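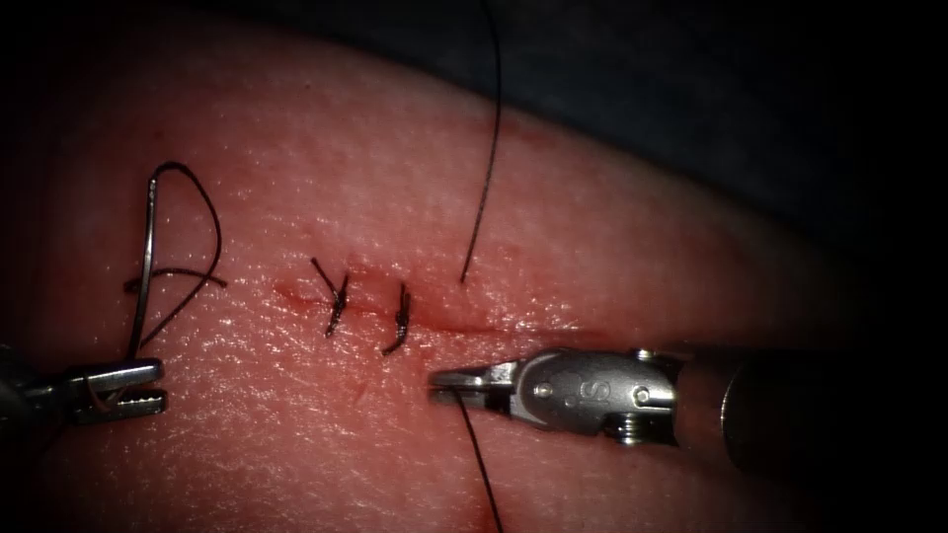

Sandonport Surgical Robotics Bench Club - Community Help

Needle driver lets go partway through the third stitch, system logs nothing

Posted in Faults and Safety by benchrat_south

I help run the practice bench at Sandonport. We use a two-arm setup on skin-like pads, and for the past month the arms have been running a suturing routine from Pagano on their own, with one of us at the stop button. No patients, pads only. I want to be clear on that before anybody gets excited.

The routine does interrupted stitches along a straight cut. The first two go in fine nearly every time. Then on the third, somewhere between the needle going in and the thread being pulled through, the left driver loses its hold on the needle. It doesn't drop it outright. The needle rolls in the jaws until the tip points the wrong way, and the arm carries on as if nothing happened. Last time it dragged the tip across the pad for the length of the cut before I hit stop.

What bothers me more than the slip is that the log is clean. It says "grasp confirmed" at every step. I sent it to Pagano support and got back a note saying the run was "within normal limits" and asking whether we had updated to the September build. We had. The slip started before that build and is still here after it.

What I have tried so far:

Swapped the left instrument for the spare. Same thing.
Raised the grip force setting by 10 percent, then by 20. Slips later, but it still slips.
Wiped the pad down between stitches. Might have helped, might be wishful thinking.
New needles from a fresh pack.

The instruments are inside their rated life according to the counter, which reads 1135 grasps out of 3000. I have my doubts about that counter too, but that's another thread.

Has anyone seen this? And is there a way to make the thing stop by itself when the needle turns? I don't like being the only safety feature in the room.

troltus_refugee
Member, Zaltonholm bench

We had the same problem, and I'd start by not believing the words "grasp confirmed." On our system that message meant the jaw motor reached the position it was told to reach. It did not mean there was a needle in there, and it certainly did not mean the needle was pointing the right way. You can test this in a few minutes. Park the arm well off the pad, take the needle out, and run the close command on empty jaws. Ours confirmed the grasp every time. If yours does too, you have your answer about the log, and you can send that to support instead of another full run. It's harder to call that one normal.

As for the slip, look at the thread before you blame the jaws. A curved needle held near one end makes a nice little lever. If the long end of the thread catches on an earlier knot or on the other instrument, it pulls the needle around, and no grip setting you'd want to use is going to stop it. More force gave you a later slip, and that fits. Our third stitch was the bad one because by then there were two knots with cut tails sitting right where the loop swings past.
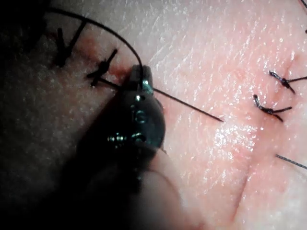 Left driver with the needle in its jaws and the thread looped over the pad.

Follow that loop on your own video, start to finish, at slow speed. We were watching the tip the whole time and missed it. Once we looked at the thread we saw it go tight a moment before the needle rolled, in every bad run we had saved.

Things that made a difference for us:

Shorter thread. We had been starting with far too much to save reloading.
Trimming the tails closer on the finished knots.
A pause after the needle goes in, so the right arm can clear the thread before the left one moves.

None of this fixes the real fault, and I'd be careful about anyone who tells you it does. The machine still can't tell that the needle has turned. All we did was make it turn less often.

And put your grip force back where it was. If you leave it turned up you'll wear the jaws and have two problems that look like one.

knotsofast
New member

Sounds like calibration. Did you run the calibration? We run it every morning and never have any trouble. The Troltus arms are the same way, people complain about them and then you find out they skipped the warm-up. I would do a full reset and try the older build.

palegrey_bench
Moderator, Faults and Safety

I'd run the calibration too, since it costs you a few minutes, but I don't expect much from it. An arm that is out of line usually misses the cut or puts the stitch in crooked, and it does that from stitch one. Two good ones and a bad third points somewhere else. I'm also wary of "never have any trouble" from any bench that relies on the log to find trouble.

On the automatic stop: be skeptical of the camera check that Pagano offers as an add-on. We tried it. It looks for the needle and compares the angle with what it expects, and on a shiny pad it was fooled by glare often enough that people began clicking through the warnings. A warning that gets clicked away is worse than none, in my view, as everyone thinks they're covered. It may be better by now. Ask for a trial and make them show it catching a needle that you have turned on purpose.

What we use is much duller. The routine holds after each needle pick-up and after each pass, and won't go on until the person at the bench presses a pedal. They look at the tip first. It makes the whole run slow and the people who wanted a hands-off demo hate it. We've kept it anyway.

We also put a limit on sideways travel while the needle is near the surface. It won't prevent a roll, but it would have cut your long drag down to a short one.

Please file the drag as a safety report, even on a pad. Put "tool moved with needle out of position, no alarm" in the first line. If you call it a dropped stitch it goes in the quality pile, and ours sat there until we wrote it up again.

benchrat_south

Ran the empty jaw test at 4 this afternoon. "Grasp confirmed." Tried it on the spare as well and got the same message. So that's that, and I've sent both logs in with the safety report.

Grip force is back to the default. I went through the old video and the thread does go tight before the roll in most of the bad runs, but in one of them I can't see it touching anything, so I'm not ready to call it solved. Cutting the thread shorter tomorrow and adding the pedal hold. The older build stays where it is for now, I don't want to change everything at once.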